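Oct 18, 2020

Teleop on the Lundska sim build, morning + most of afternoon. Goal was to get a clean batch for the bin task before the Grecu people want numbers. Partly got there.

**Setup**
- sim only, real arm still has the bad wrist encoder, waiting on Plorkulton for the part
- leader arm on the bench, mapped joint to joint, no scaling at first
- wrist view + fixed view both logged, drive was nearly full, moved the old stuff off to the Bramer box
- episode cap 1669 steps, left over from the drawer task, way too long for this one. Set to 1000.

**What went on**

First runs ugly. I keep overshooting because the leader has no weight to it and the sim arm does. You push, it lags, you push more, then it all arrives at once. Threw out everything from before coffee.

Dropped the mapping gain to 0.82 (so 82 in the config, it's in percent, don't get caught by that again, I put 0.82 in the field and the arm just sat there). Much better. Slower but I can stop where I mean to stop.

Tien-fu Kuo took over for a while so we would have a second person's style in the set. He drives completely different from me. Goes high, pauses over the target, straight down. I come in from the side and sort of scoop. Both work by hand. Not sure a policy will like the mix, it may average us and go in at some useless diagonal. Plan is to train on his, train on mine, train on both, compare. Tag the episodes by operator!! I forgot on the first lot and had to sort them by timestamp.

Release is the weak part. Both of us hesitate over the container, open a little, close again, open. Every one of those wobbles goes into the data as if it was on purpose. Rule from now on: if you are over it, open once, fully, back off. If you fumble, discard and redo, no saving it in the edit.

Also the view problem. When the wrist is turned away there are long stretches with mostly backdrop, and nothing much for the network to hang on to. Tried to keep the target in sight during the approach. It changes how you drive, elbow ends up out further than is comfortable, and my shoulder is complaining.

**Bugs**
- logger writes the action one tick behind the observation. Found by accident plotting gripper command against gripper width. Small, but it's in evrything we recorded last week too. Script to shift it is in tools/, not run yet on the old set.
- clutch pedal sticks. If you re-engage with the leader in a different pose the sim arm jumps. Needs a ramp, or a refusal to engage until the poses are close. Ramp is easier.
- reset puts the container in the same place every time. Randomizer was off. Who turned it off? Probably me. Means this morning's keepers are all one layout. Keep them but don't count on them for anything other than a sanity check.
- viewer drops to a crawl with shadows on. Turned off for the person driving, left on for the recorded stream.

**Kinesthetic side note**

Talked with Tien-fu about going back to moving the real arm by hand once the encoder is in. You feel contact, which is the whole thing missing here. Downside is your own hands end up in the camera, and the gravity comp on that arm drifts so you are fighting it by the end of a session. Maybe do contact-heavy stuff by hand and leave pick and drop to teleop. Undecided.

**Next**
- 5 layouts min, randomizer ON, check before starting
- ramp on clutch
- run shift script on a copy first, not the orignal
- replay a handful open loop after the fix, if they don't land in the same spot something else is off
- ask Grecu whether they want joint or end effector actions, they have said both
- put foam on the leader grip

Wrist stream, pulled while going through today's files:

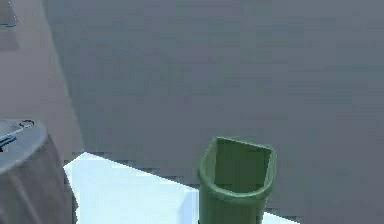
Should pauses be trimmed out of the demos before training?

Trim the dead time at the start and end of each episode, but leave short pauses in the middle alone for now, then train once with them cut and compare.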